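Teaching by demonstration: frequently asked questions
Pomevico kitchen tasks, Andville site

Do I need to know how to program?
No. You guide the arms by remote control and the system records the movement. Most new operators are working alone after two supervised sessions.

Which task should I begin with?
Start with cutlery. A fork on a flat counter is hard enough to pick up to teach you good habits. Open the fingers wide before you come near the surface, and move slowly for the last few centimetres.

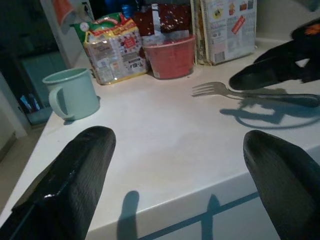
Wrist view: fork at the counter, second gripper at right.

How many demonstrations are needed?
We ask for 200 per task. Failed attempts are kept but marked as failed.

Can I use only one arm?
Yes, if the task sheet says so. Park the other arm clear of the work before you start recording.

Why does the head view look blurred?
It blurs when there is fast movement. A few soft moments are fine. If a whole recording is like this, slow down and do it again.

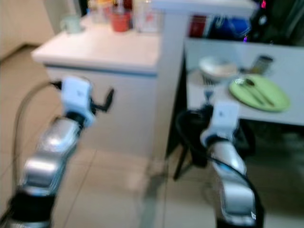 Head view: both arms, with the counter to the left and the table to the right.

Can I move the crockery between recordings?
Yes, please do. Small changes in position help. Do not move the furniture.

Who do I contact about a fault?
Bayu Halim for the arms, Macarena Collado for recordings. Both are on extension 418.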